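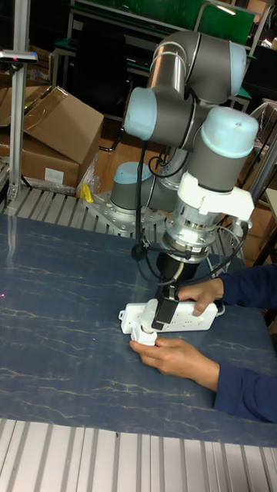
Most household energy advice is older than the appliances it is applied to. Students arrive in this course already certain that a television on standby is an electricity thief, that a phone charger left in the wall costs real money, and that a family can shave a noticeable slice off its bill by walking around at bedtime turning things off. Some of this was once partly true. Take the most ordinary case, a white power strip with a white plug pushed into the socket at one end. What does it draw? The strip by itself may draw next to nothing. The plug tells you even less, as everything depends on what is at the other end of the cord, how old it is and what it is doing at three in the morning. A leaflet that gives one figure for "leaving things plugged in" has skipped all of that, and you should wonder what else it has skipped.

This chapter deals with measurement at the level of the single dwelling. Chapter 4 dealt with the network and with pricing, where the numbers are large and the meters are reasonably good. Here the numbers are small, the meters are often cheap, and the people reading them usually want a particular answer.

5.1 The Tendivcombe figure

You will meet the number 141 sooner or later. It is the annual saving, in kilowatt hours, that the Tendivcombe campaign promised to any household that switched off its idle appliances at the wall. The figure was printed on fridge magnets and repeated in council newsletters, and it found its way into at least one edition of a rival textbook with no source attached.

Start with the arithmetic. There are 8760 hours in an ordinary year. Spread over all of them, 141 kilowatt hours is a continuous load of a little over 16 watts. That isn't a ridiculous figure for a house full of older equipment. The trouble begins when it's offered as a saving, because a saving requires that the load really was there, all day and all night, and that the householder then removed all of it. Appliances that are in use for part of the day can't be saving standby power during those hours. Nor does anyone switch off the modem for long.

The campaign's evidence was a questionnaire returned by 983 households, of whom 57 per cent said that they "usually" turned appliances off at the wall. No bills were collected. The kilowatt hours came from a table supplied by Grokex, a firm that made switchable sockets, and the table listed maximum standby draw by type of appliance. Multiplying a maximum by a self-report gives you something, but it is hard to say what.

5.2 What happened when somebody put meters in
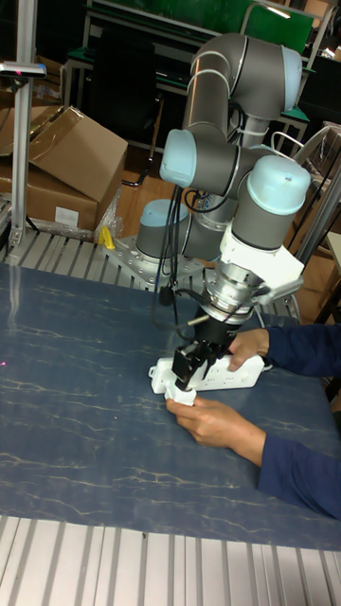

Photo: Brahim Bouazza. Reproduced with permission.

The Okata study is smaller and duller, and much more useful. It logged 35 homes, circuit by circuit, through the winter months and into July. Its author, Alaoui, had expected to confirm the campaign's claim and said so in the introduction, a piece of candour that is rarer than it ought to be.

Two findings matter for us. First, what people reported and what the meters recorded had very little to do with each other. Several self-described switchers-off had overnight loads in the top third of the sample. Second, most of the overnight load came from things that no leaflet had mentioned: a second fridge in the garage, a heated towel rail, an aquarium, a hot water unit with a tired thermostat. Televisions barely figured.

Before you decide that the sceptics have won, look at how the homes were chosen. They were recruited through a notice in a hardware store. People who read notices in hardware stores and then agree to have strangers open their switchboards are an odd slice of the population – they may own more second fridges than the rest of us, or fewer. The sample is also far too small to break down by age of dwelling, although Alaoui does it anyway in the appendix. I would ignore the appendix.

5.3 Three terms used in this chapter

Standby load is the power drawn by a device that is plugged in and waiting to be used. Base load, for a dwelling, is the lowest steady level reached overnight, and includes fridges and anything else that never rests. Phantom load is a phrase from advertising. Some authors use it for the first, some for the second, and a few for both on the same page. It isn't used again in this book except in quotation marks.

Before going on to 5.4, find your own most recent bill and write down what you believe your base load to be, in watts. Keep the note. You will need it for the exercise on overnight meter readings at the end of the chapter.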